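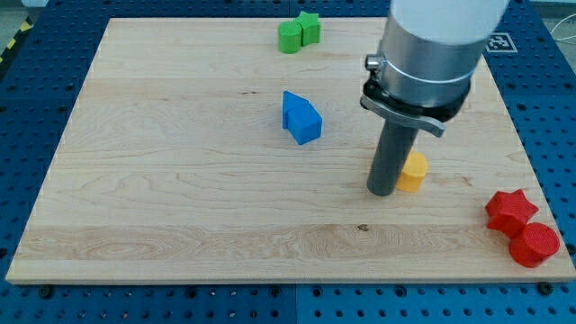

# Novana Publishes Bench Practice Guide for Small Robot Arms

**Free document covers table setup, tool changes, floor marking and record keeping for shared labs and training rooms**

May 7, 2023 — Novana today released the first edition of its Bench Practice Guide, a set of written rules for people who run small robot arms on tabletop work. The guide is 79 pages long and is free to download, print and copy. It is meant for teaching labs, test shops and small manufacturers that use one or more arms for sorting, placing and pushing tasks with light parts.

The guide does not replace any safety standard or local law. It covers the daily work that a risk assessment usually leaves to the site: how a work surface is fixed down, who may change a tool, what gets written in the log, and what has to happen before an arm is moved again after a stop.

"Most of the sites we visited had good rules, but they were in people's heads," said Efraín Puma, who led the writing at Novana. "When a new person started, they learned whatever the last person remembered. We wanted something a supervisor could hand over on the first morning."

## What the guide asks for

The rules are divided into required items, marked "must," and recommended items, marked "should." A site that wants to say it follows the guide has to meet every required item. There is no partial level.

The main required items are:

- **Fixed work surfaces.** Any board or tray that an arm works on must be fastened to the table. Clamps and bolts are both accepted. Tape and rubber feet are not. Bolt heads at the front of a board must be checked by hand at the start of each shift.
- **Marked floor boundary.** Each cell must have a marked boundary on the floor. Yellow-and-black striped tape is the default. Worn or lifted sections must be replaced before the next powered run.
- **Tool changes by one person.** The person who opens the clamp must be the person who closes it. The arm must be stopped and the stop confirmed on the controller before a hand goes near the lever.
- **First move at reduced speed.** After a tool change, a change of board or a change to the program, the first full cycle must be run at the reduced speed set by the site.
- **Markers left in place.** Printed position markers on a table must not be moved or covered during a session. If one is moved, the position check in Section 4 must be repeated.
- **Written log.** Each session must have an entry with the operator's name, the tool fitted, the object set used and any stop that was not planned.

Recommended items cover lighting, cable routing, storage of spare tools, and the choice of practice objects. The guide suggests plain shapes in solid colors for training, such as cylinders and star-shaped blocks, and asks sites to keep each set together and replace a damaged piece with one of the same size. It also recommends a straight tool with a rounded tip for pushing exercises — sharp or squared tips are listed as unsuitable for new operators.

## How it was written

Work on the guide started in September with visits to sites that had agreed to share their logs and written procedures. Novana staff read 1470 log entries and sorted the unplanned stops by cause. The largest group involved a surface or fixture that had shifted. The second largest came after tool changes, most often when the tool had been seated at a different height and the program had not been updated.

Those two groups shaped the order of the document. Fixtures are covered in Section 2 and tools in Section 3, ahead of longer sections on programming and supervision.

Two partners tested the draft. Irnness, which makes fixtures and table panels, used it in its own assembly room and sent back comments on fastener spacing. Zikis, a training provider, used it with beginner classes and asked for shorter checklists. The checklists in Appendix B now fit on one side of a sheet and can be posted next to the cell.

"Our instructors were already doing most of this, each in a slightly different way," said Yurani Ccori, training manager at Zikis. "The tool change page was the one we argued over. We had two people sharing that job, and we've stopped doing that. It takes a bit longer and I'm fine with it."

## Limits of the first edition

The guide applies to fixed arms on tables or pedestals. Mobile bases, arms mounted overhead on rails and any work with heated, sharp or pressurized tools are outside its scope. Sites doing that kind of work should not use the checklists as they stand.

It also gives no speed or force figures. Those depend on the arm, the tool and the room, and must come from the manufacturer's documents and the site's own risk assessment.

A second edition is planned. Novana will take comments from any site that has used the guide for at least 50 logged sessions, and a comment form is included in Appendix D. Shorter reports are welcome if they describe an unplanned stop or an injury.

## Availability

The Bench Practice Guide can be downloaded from the Novana website as a single file or as separate sections. Novana has also printed 3000 copies of the Appendix B checklists on heavy card, which will be sent to schools and training centers on request while supplies last. Editable versions of the log sheet are included with the download. Sites may add their own columns but must keep the original ones.

Qiu, the online log tool used by several of the test sites, has added a template that matches the guide's log sheet. Use of the tool is optional, and paper logs meet the requirement in full.

## About Novana

Novana provides setup, inspection and operator training for small automation cells. It works with schools, workshops and light manufacturers.

**Press contact:** Efraín Puma, Novana, through the press page of the company website. Requests for printed checklists should go to the training desk and include a mailing address and the number of cells at the site.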